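The Drawer Under the Mirror

Short fiction

The shop on the corner of Gauthier Street had been closed for two weeks before my aunt could bring herself to go in and sort it, and even then she would only go if I came along and carried things. It had been a beauty parlor since before I was born. My grandmother ran it, and then my aunt ran it, and in between there was one bad winter when it was run by whoever happened to be standing nearest the telephone.

I had driven up from Sterkdale with a trunk full of flattened boxes and a roll of tape that would not let go of itself. My aunt had brought a thermos of coffee and a coat she kept on all morning, though the heat was working fine. She said we'd start with the hair dryers, seeing as they were the easiest, and anybody who has ever tried to put away more than one hair dryer will know how that went.

They came out of the big drawer under the mirror all in one go, like a string of fish. You took hold of a handle and the whole family followed, cords and plugs and all, along with an extension from some other decade and a comb with most of its teeth gone. My aunt sat down on the shampoo chair and laughed until she had to unbutton the coat, and I was so glad to hear it that I didn't mind at all that I was the one holding them up in the air.

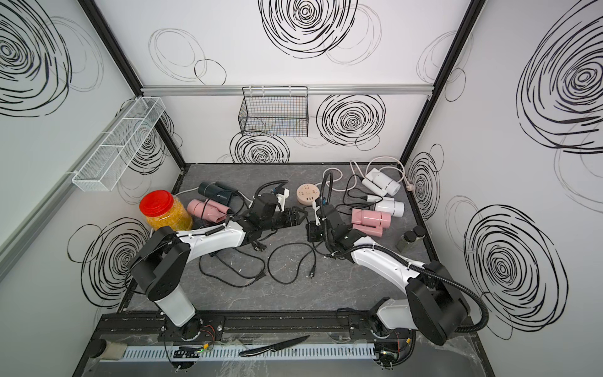
Liradska

Pink ones and white ones and a dark navy one, and my aunt had a story for every color. The pink had been my grandmother's idea. She had read in a magazine that ladies felt better about their hair under something pink, and she ordered them from a salesman out of Akamance who wore a tie clip shaped like a trout. The white ones came later, when pink was supposed to be old-fashioned. The navy one had simply turned up one summer, left behind by a customer, and it hung on its hook waiting for her until it had been there so long that it seemed rude not to use it.

"She'll be back for it," my aunt said, the way my grandmother used to say it, and she set it a little apart from the others.

Then there were the cords. I am a person who would cut a knot sooner than sit with it, and I had already gone looking for the scissors, but my aunt wouldn't hear of it. She pulled the lump of black cords into her lap and began to work at it with her fingertips, slowly, finding a plug and walking it backward through one loop and then the next. She talked while she did it. She told me about the flood, and about the bride who fainted, and about the time the lights went out up and down the street and my grandmother finished a permanent wave by the headlights of a milk truck backed up to the window. Some of these I'd heard before and some I had heard with different endings, and I kept quiet and drank most of her coffee.

By noon she had the first one free. She wound its cord around her hand, tucked in the end, and gave it to me as if it were an egg, and I put it in the box.

"There," she said. "Now hand me the next one, and don't pull."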